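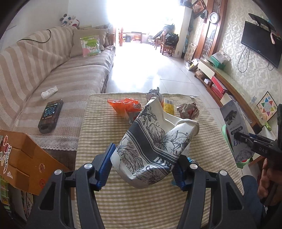
February, stream setup for the folk series, second bench session

Started 9:40 with the audio chain. Left everything patched from last time except the stage box, which went back to Katene for the choir concert and came home with two channels swapped. Relabeled 5 and 6. If the fiddle shows up on the vocal fader again, check there first.

Hum on the accordion pickup is still there. Tried in order: different cable, different channel, battery power on the preamp, ground lift on the DI. Only the ground lift did anything, and it took the hum down without killing it. The laptop charger makes it worse. With the charger out and the lift on, I can live with it under room noise. Will ask the Wiltia people if they have a transformer DI we can keep for the season.

High-pass settings I ended up with:
vocal 70 Hz
guitar pickup 70 Hz
harp, both mics 70 Hz for now, may come down
talkback 300 Hz

The harp needs more time. Two mics sounded wide and nice in headphones and thin on the phone speaker, and a good half of the audience listens on a phone. Flipped polarity on the lower mic and the low strings came back. Moved that mic toward the soundboard by a hand's width and flipped it back, and that was better again. Marked the stand position with green tape. Yellow tape is from the Zemell duo, leave it until they have played their second date.

Delay: video is late against sound. Clapped in front of the stage and stepped the audio delay until it looked right, ended at 70 ms. This was with the old capture box. The new one has not been measured, so do it again before the first show.

Upload test from the hall, wired, evening. Ran at 756 kbps on the backup encoder with audio at its usual rate and it held with no dropped frames. Picture is soft when anyone dances but the sound was clean, and for these concerts I would take that trade. Main encoder was not tested, the license had expired. Renewed it after lunch.

Captions: song titles for the Keltik set came in three different spellings across the program sheet, the email and the set list. Used the set list. Six of the titles are in Irish and need someone who reads it to go over the accents before they go on screen.

Chat page limit is 500 characters per message. The lyric translations are longer than that, so post them in two parts, or put them under the video and only paste the link.

Still to do
– remeasure delay with new capture box
– second DI for accordion
– spare batteries, the 9 volt drawer is down to one
– ask if the harp player minds the lower mic that close
– print new labels for the stage box, pen is rubbing off

Stopped 4:15. Desk scene saved as FOLK B. FOLK A is the old one with the swapped channels, do not load it.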